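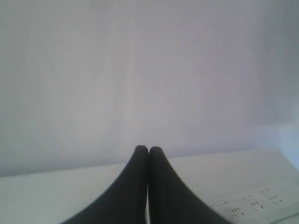

Right, the gripper thread I keep promising. We've had the Ardeleanu fingers on the small arm since January and the Vetley ones on the bench next to it for most of that time, and I have opinions. None of them will help you if you're lifting engine blocks.

1/ First thing, ignore the closing force on the sheet. Both makers quote it at the best point in the travel. Ours drops off badly near fully closed, exactly where you want it if you pick up thin things. We pick up thin things.

2/ The Ardeleanu fingers are the curved ones, wide at the base and narrow at the tip. The pitch is that the shape "follows the object". I've read the brochure three times and I still can't tell you which object.

3/ What the narrow tip does do is leave the wrist camera some room. With the Vetley pads on, the bottom of the view is mostly pad, and you're guessing where the part is for the last bit of the approach. I marked the Ardeleanu up for that, grudgingly.

4/ The base of the fingers still hides a good chunk of the table. Every finger we've tried does it. If someone sells you a wrist camera with a "clear view of the workspace", ask to see the picture with the gripper closed.

5/ Test was dull on purpose. Same arm, same table, same speed, same bin of small plastic clips from the Pedham job. Close, lift, carry, drop, repeat. We ran 1,257 picks on each set of fingers and wrote down the misses by hand, because the log counts a pick as good if the motor stalls on anything at all. Including the other finger.

6/ Yes, really. Close on nothing, tips touch, motor stalls, controller says "object held". Vetley's controller does this out of the box. The Ardeleanu one has a setting for it, switched off by default, on page 57 of the manual.

7/ Results, then. Ardeleanu missed fewer clips lying flat. Vetley missed fewer standing on edge. Overall the gap was small enough that I wouldn't buy either one because of it, and I'd be suspicious of anyone who put it on a slide.

8/ Somebody will ask for the percentages. I'm not posting them. It was one bin of clips, on one table, with me deciding what counted as a miss at half past five. You'd quote them and then I'd see them in a sales deck.

9/ Tip alignment matters more than I expected. When you close the fingers empty, the tips should meet first and you should see them meet dead level. On our first set one tip sat a hair low. You'd never spot it by eye from the side, you'd only wonder why the clips kept twisting out.

10/ Ardeleanu swapped that set without a fuss, I'll give them that. Took them 4 weeks – and they asked me to film it before they'd believe me.

11/ Camera moan. Pale table, pale wall, soft light, and the automatic exposure just gives up. Anything white goes to mush. You get the dark holes or slots in a thing and have to imagine the thing. Our clips are off-white. You can see where this is going.

12/ Vetley's answer was to buy their better camera. Jerome Catacutan's answer was to lock the exposure and put a sheet of dark green card under the bin. The card cost less than the postage on the quote. Guess which we tried first.

13/ It helped. Did it help as much as the better camera would have? No idea, they wouldn't lend us one. If your camera is that good, lend it out for a week.

14/ Dark fingers are handy here, by the way. Charcoal against a light background is about the one thing a cheap camera sorts out every time, so checking the tip position in software is easy. Vetley's pads are a translucent sort of colour and come and go depending on the time of day.

15/ Wear. At 1,057 picks the Vetley pads had a shiny patch and had started letting go of clips they used to hold. We turned them round and carried on, and I've noted that against them. The Ardeleanu tips looked the same at the end as at the start, but they were less grippy to begin with, so make of that what you will.

16/ Changing fingers: Vetley is two screws and you're done. Ardeleanu is two screws, a little plate you will drop, and a recalibration that asks you to keep clear of the arm and then wants you to press a button next to the arm.

17/ "Adaptive" appears on both boxes. As far as I can tell it means "bends a bit" on one and "has a number you can change" on the other.

18/ Things I haven't tested and won't pretend to have: oily parts, anything hot, anything heavier than a mug, anything faster than the pace we run at in Skundcombe, which would embarrass a proper factory.

19/ So which would I buy? For clips and a wrist camera, Ardeleanu, with that setting on page 57 turned on before you do anything else. For mixed bits where you're swapping fingers all day, Vetley, and budget for pads.

20/ And for a fair few of the jobs I've been asked to look at this year, neither. A chute and a bit of bent sheet would do it. I've said so to two people and one of them is still cross.

21/ A reply already asking if I've tried suction. On clips with a hole through the middle. Yes. Once.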